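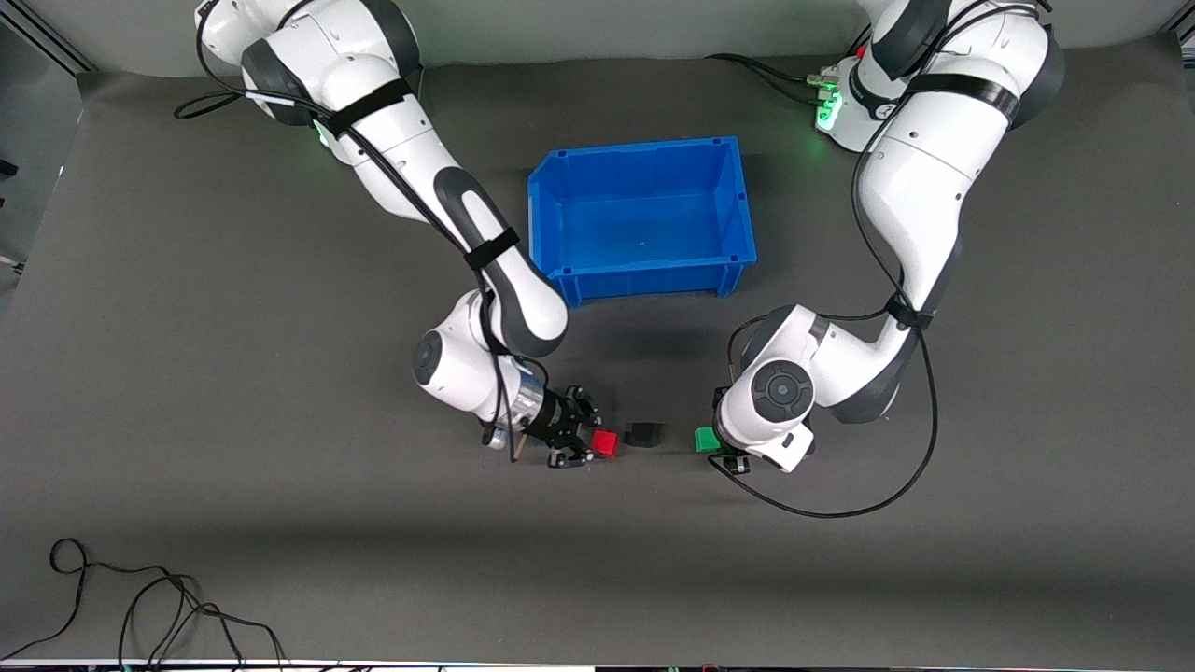 MEDIA RELEASE

8/21/24

Drodton to host expanded Kathina pilgrimage and robe offering in October

The Kirollow Buddhist Association has announced that its annual Kathina observance will be held over four days this October, with a walking pilgrimage from Kirollow to the Samarakoon Vihara in Drodton added to the program for the first time.

Kathina marks the close of the three-month rains retreat, during which monks and nuns remain in one place for study and meditation. Lay families traditionally offer cloth for a new robe, together with food, medicine and other daily needs. The robe is cut, sewn and dyed within a single day before being presented to the monastic community.

The Association expects nearly 600 people to take part, including families travelling from interstate and a party of visiting nuns from the Mumia Hermitage. Last year's observance was confined to one day and was held entirely within the vihara grounds.

"Many of our older members walked to temple with their parents and grandparents, often overnight, carrying flowers and rice," said Thilini Pramanik, President of the Association. "Their grandchildren have grown up being driven to the car park. We were asked to bring back the walk, and we are pleased to do so with the support of our neighbours in Drodton."

Pilgrims will leave the Kirollow Community Hall before dawn on the second day and follow the river path to Drodton, with rest stops at the old weir and the showground. Walkers will be received at the vihara gate with drumming and will join the procession of the robe cloth three times around the bodhi tree. A shuttle bus will be available for those unable to complete the full distance, and the final section from the showground is suitable for wheelchairs and prams.

The opening day will be given over to chanting and the lighting of oil lamps. Sewing of the robe will begin early on the third day in the main hall, where visitors may watch or add a stitch under the guidance of the resident monks. The closing day will include the almsgiving, a talk in English on the meaning of generosity, and a shared midday meal open to all.

The Association has also worked with the Drodton Interfaith Network on a welcome program for residents who have not visited the vihara before. Guided visits will be offered each afternoon.

"People drive past the white dome every day and are often too shy to come in," said Afroza Khan, Convenor of the Network. "Several of our member congregations – mosque, church and gurdwara – will be helping with water, shade and parking along the route. It is an honour to be asked."

Participants are requested to wear modest clothing, preferably white, and to remove shoes and hats before entering the shrine room. Photography is permitted outdoors. Attendance is free, but places on the walk must be booked through the vihara office by the end of September.

The Samarakoon Vihara is located at 161 Weir Road, Drodton.

Media enquiries: Office of the President, Kirollow Buddhist Association

ENDS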